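Workshop tips: when the gripper lets go

The Rengifo manual says a jam clears itself. Ours dropped parts 3 times before lunch, so I wouldn't count on it.

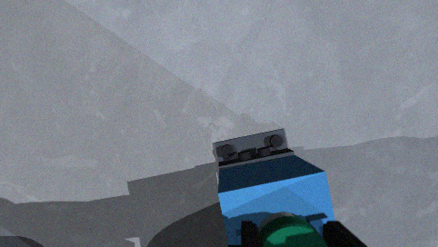 Hit stop before your hand goes anywhere near the fingers. Wait 60 seconds. Tineke Van den Broek at Orkby waits longer, and she still has all her nails.

Don't trust a green light either. Ours stayed lit through a fault, whatever the sales sheet claims.

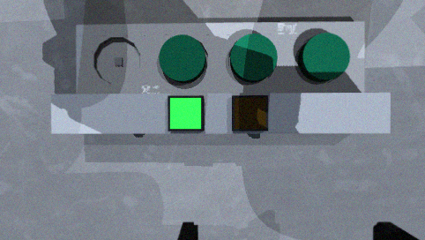 Check each slot by eye before restarting. Then run it slow. If it slips again, pull the plug and call Trovthorpe.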